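Dedero Code

The Dedero Code is a set of good-practice rules for running humanoid robots indoors in rooms that were not built for them, such as offices, spare bedrooms and small workshops. It is a voluntary code and carries no legal force. Laboratories and training sites that follow it usually post a short version by the door and keep the full text with the robot's log.

Background

The code grew out of house rules kept at the Dedero test rooms, where full-size legged robots practiced everyday jobs such as moving furniture. The first version ran to 2 pages and dealt almost entirely with falls. A longer edition, known as the Figueiredo edition, added sections on cables, floors and record keeping, and has 40 numbered rules. Disero and Bratier both use it with local changes.

Room and floor

The floor must be level and free of loose rugs. Scuff marks are allowed, but grit and spilled liquid must be cleaned up before the robot is powered. Furniture that is not part of the task may stay in the room if its position is written down at the start of the session. Doors may not be blocked in a way that keeps a person from leaving.

Cables

A cable that trails on the floor should run away from the robot's direction of travel. It must have enough slack for the longest step in the task and may not pass under a caster. Operators check it again after every turn. Cables on the arms are checked at the elbow and wrist, where wear tends to show first.

Handling wheeled furniture

Office chairs have a section to themselves. A chair on casters can roll when the robot leans on it, and the robot may then follow it down. The code asks for a grip on the backrest, slow movement, and both feet planted before the hands close. One-handed grips are allowed for steering but are discouraged for the first push. No person may sit in a chair that a robot is handling.

Records

Each session is logged with its start time, task and any stop. Logs are kept for 24 months. The Bratier site had 1,321 entries on file when it moved to the current edition – most of them routine.
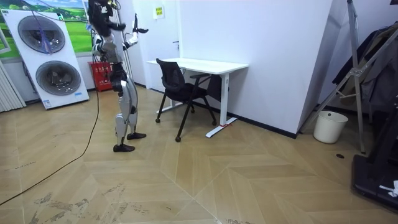
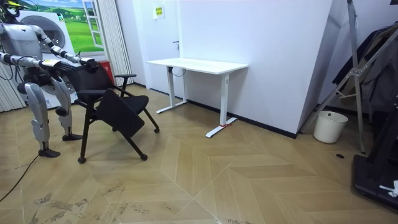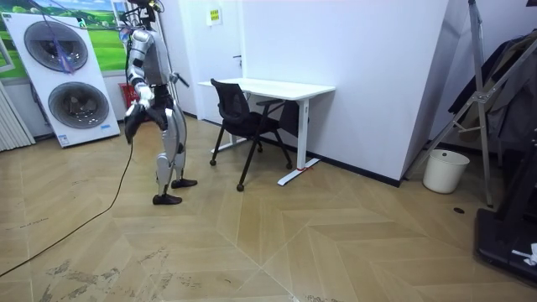
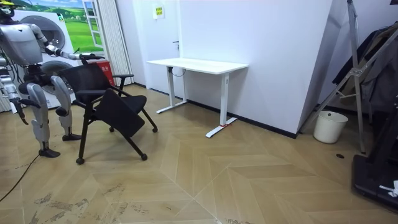 Humanoid robot and office chair in a room with a chevron-pattern floor

Categories: Robot safety | Humanoid robots | Codes of practice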